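Recipe testers wanted for my air fryer blog, April 2022

I'm putting together an air fryer cookbook with Trillgate and I need home cooks to try the recipes before they go to print! Frozen snacks, weeknight chicken, a few desserts - you pick 2 and cook them at 400 degrees in your own kitchen.

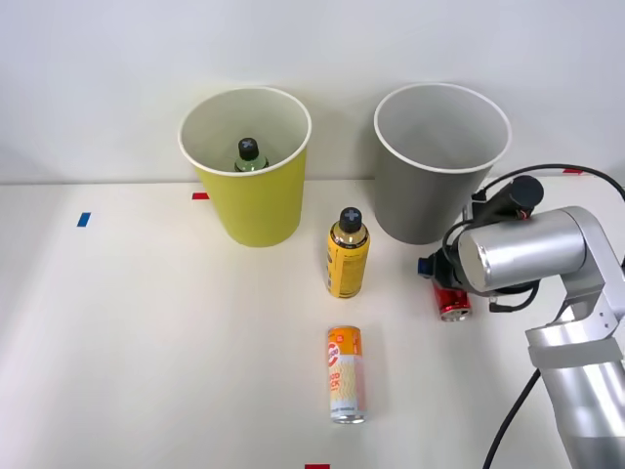

What you get

A $25 Cinari grocery card and a copy of the book in June.

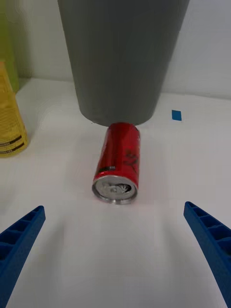 Red can on its side, white tabletop.

Any basket-style fryer is fine, and beginners are very welcome (I burned plenty of fries myself). 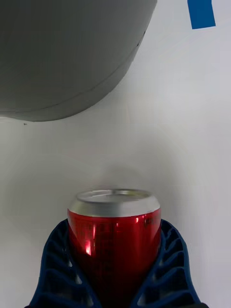
Mahmoud wrote that the onion rings needed two more minutes and a lot more salt, and I changed the recipe that night. Notes like that are what I'm after.

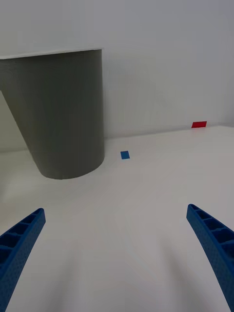
Do I have to buy my own ingredients?
You do, and the grocery card comes once I have your notes.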